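# Plaltia 双臂整理床铺工位：搭建与维护说明

大家好，我是 Mio Kawaguchi，平时管 Plaltia 这个工位的安装和保养。数据怎么读、字段是什么意思，请去看 docs 目录，这份 README 只讲机器：怎么装、怎么调、坏了怎么修。写得有点啰嗦，见谅哈。

现在的任务是双臂整理枕头，床靠墙放，两条机械臂从床沿这一侧伸过去。头部视角看全局，腕部视角看指尖，两路都要存。
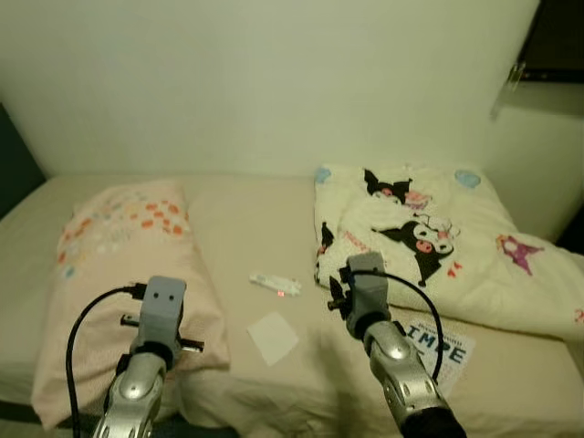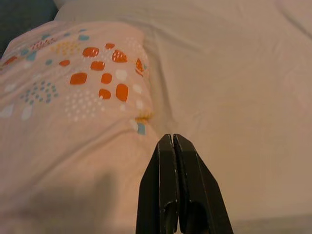 图：头部视角下的双臂与两只枕头（前）；腕部视角，夹爪停在粉色枕头边上（后）。

## 开机之前

先看线，再看别的！每个夹爪头都有自己的黑色线缆，弧度一定要留够。我八月份图省事，把左臂的线扎得太紧，手腕一转到底插头就松，那一批录了 80 段，最后有 31 段腕部画面掉帧，全部重录，心疼死了。现在的规矩是：手动把手腕转到两端极限，线不绷、不蹭床单，才算合格。

然后是床。床单拉到大致平整就行，小褶皱不用管，模型本来就得学会应付这些。床脚对准地上的胶带，挪过床的话请重新跑一遍标定：

 devero calib --arm both --check

Devero 是我们自己的控制包，版本太旧会不认 --check 这个参数，碰到了先升级。

## 夹爪

手指是两片式的，黑色，指尖比较扁，适合从枕头边缘往布料底下探。换手指的步骤：

1. 急停按下，等状态灯灭。
2. 松开指根的 2 颗螺丝，旧手指直接抽出来。
3. 新手指推到底，先轻轻带上螺丝，合拢夹爪，看中间的缝是不是上下一样宽。
4. 缝正了再拧紧，然后跑一次零位。

第 3 步请别跳！缝歪了，抓硬东西看不出来，一碰枕套就打滑，我为这个查了整整一下午软件，结果是螺丝的事。

零位偏移写在 config/onishi.yaml 里（Onishi 是右臂的代号，左臂叫 Inesell，名字是很早以前起的，别问我为什么）。改之前备份一份，两边的值不通用，抄错了手指会合不拢。

## 日常保养

- 指尖每天收工前用干布擦一遍，枕套掉的绒毛会粘在内侧。
- 腕部镜头也顺手擦，有雾蒙蒙的感觉多半就是指纹。
- 关节有异响先停机，记下是第几关节再来找我，千万别自己加油。
- 枕套隔段时间洗一洗，花色尽量保持原来那几种，换新的要在日志里写一句。

## 常见毛病

**夹爪合上后电流不降**：八成是零位跑了，重新归零。还不行就看手指根部有没有夹到线头。

**头部和腕部画面对不上时间**：重启采集进程，别只重启摄像头。目前攒了 2522 段，时间戳出问题的基本都是只重启了一半。

**两臂靠近时突然停住**：碰撞保护，正常的。如果离得还很远也停，就是标定漂了，回到上面那条命令。

## 还没弄完的

线缆夹想换成可旋转的，样件还在试。左臂底座的减震垫也该换了，换完两条臂都得重新标定，那天请不要预约采集。

最后更新：10/10/2026

联系：Mio Kawaguchi，Plaltia 工位组 | © Plaltia 保留所有权利 | 返回顶部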